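Ticket 352 – Gripper comparison, tabletop arm
Status: open
Component: end effector / wrist
Reported in: July

Summary
The Gralari gripper loses the orange during the lift when run on the Jitov controller. The Sisay gripper completes the same pick on the same settings. Close command is 2000 ms on both.

Setup
White table, head camera view, gripper pointing down at start. Objects are a white bowl with an orange in front of it, a coffee capsule standing upright, a spiral bread roll and a light blue oval plate. Task is orange into bowl, then capsule into bowl.

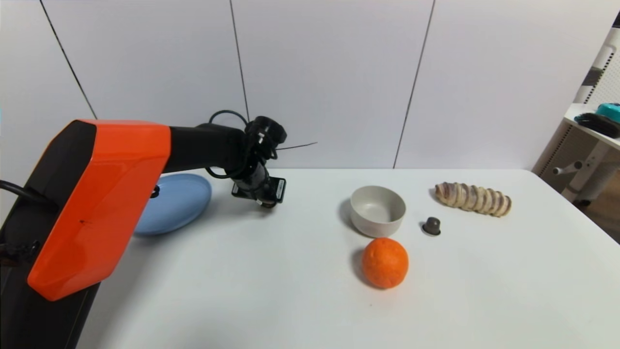

Page 3 of 109

Observed
Controller reports the grip closed before the fingertips settle. The lift then starts early and the orange rolls toward the front of the table. The capsule is picked without fault. The bread roll was left out of the count as it flattens under either gripper.

Tried so far
Swapped the gripper cable – no change.
Lowered closing speed – orange held on nearly every attempt, but the capsule tipped over.
Re-zeroed the wrist joint – no change.
Loaded the Sisay profile with the Gralari gripper fitted – rejected by the controller with a stroke limit error.

Comment, 14:20
Nadeo support asked for the current log from the closing phase. Log attached. They suspect the contact threshold is read in the wrong units and have asked us to keep the lower speed until a patched profile is sent.

Next action
Repeat both picks with the patched profile, same colour calibration and same start pose.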